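Section 4: Your First Sorting Run

By now both Cirillo hand grippers should be assembled and charged. This is the fun part! The Detstead club uses the cutlery task for every new team, and you'll learn more from one messy evening of it than from reading the rest of this guide.

Before you start

1. Put the tray in the middle of the table and load it with mixed utensils: spoons, forks, a knife, chopsticks. Mix metal, plastic and wood if you can.
2. Check that the free space on your card is over 40 GB.
3. Start the Graltano logger and wait for the steady tone.

CAUTION: Table knives only. No sharp blades, ever.
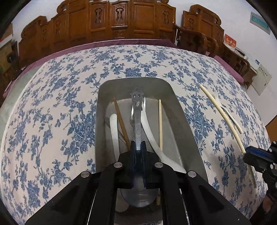 Picking and placing

4. Close the fingers on the middle of the handle. Grab too near the end and a heavy spoon will swing on you.
5. Lift straight up, pause for a beat, then move clear of the tray.
6. Set the piece down on the tablecloth and open the fingers slowly.
7. Keep going until the tray is empty, then press Stop.

NOTE: Chopsticks love to roll! Come in from the side and squeeze gently.

NOTE: Error 203 means the logger lost one gripper. Save the run, restart and carry on.

Teams entering the Wostport round need 100 saved runs by the end of August. Swap operators often, and label each run before starting the next.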